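In Praise of the Small Bowl

I have been thinking a good deal lately about how much we put on our plates, and how little of it we taste.

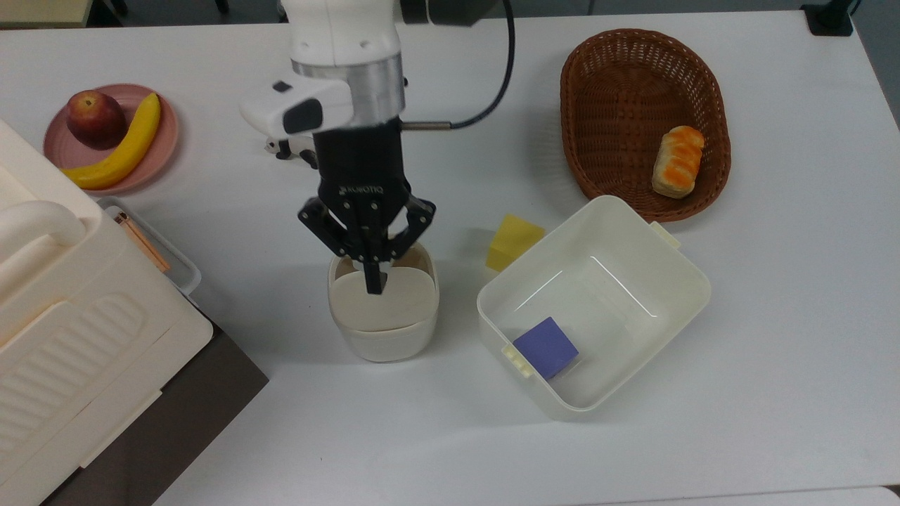

Kenta Yokoyama wrote to me in April that small bowls are a fussy restaurant trick and that a hungry person wants a proper dinner plate, thank you very much. I like Kenta's letters, and I've eaten off his enormous plates, so I took a while to answer.

When I moved to Hadthorpe I owned four soup bowls, none much bigger than my cupped hands, and for a whole winter they were all I had (the rest of the kitchen was in a box that went to Trarley by mistake, and that's a long story). I ate oatmeal from them, and stew, and once an entire birthday cake, a slice at a time, with friends perched on the stairs. What I remember is getting up for seconds! You stand, you go back to the pot, you ask who else wants some, and the meal stretches out until the windows are dark and somebody puts the kettle on.

A big plate is filled once. You sit down to it as if to a chore, and by the far side the potatoes are cold and you're eating because they're there. Khang Dương, whose family's table is the noisiest I know, puts out rice and greens and pickles in little dishes, and I have never once left hungry or gone ten minutes without someone passing me something.

So I'd say to Kenta, kindly, keep the big plates for the turkey. I still have three of my four bowls, and there's lentil soup on the stove if he's ever passing through.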